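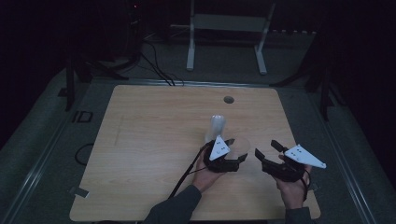 Chapter 3: Can It Clear the Table Yet?

Robotics > Everyday Machines > Textbook chapters

I used to think cups were easy. You pick one up without looking, usually while talking to someone, and you've been doing it since you were tiny. Then I spent a May afternoon with a pair of black grippers strapped to my own hands, trying to shift a clear plastic cup across a wooden table, and I came away with a lot more sympathy for machines!

Squeeze too hard and the cup buckles. Too gently and off it slides (I managed both). And see-through plastic is a pain for cameras, which tend to look straight past it to the table behind.

So can a robot do the chores yet? My short answer is "some of them, slowly, if you tidy up first". My friend Arlindo Cavalcanti, who ran the kitchen trials at Radside, gave his machine 40 cups to clear and it managed 21 before he went home for his tea.

We'll start with gripping, because everything else in the chapter leans on it. Get a plastic cup from the cupboard before you read on, and keep it by you for the first exercise.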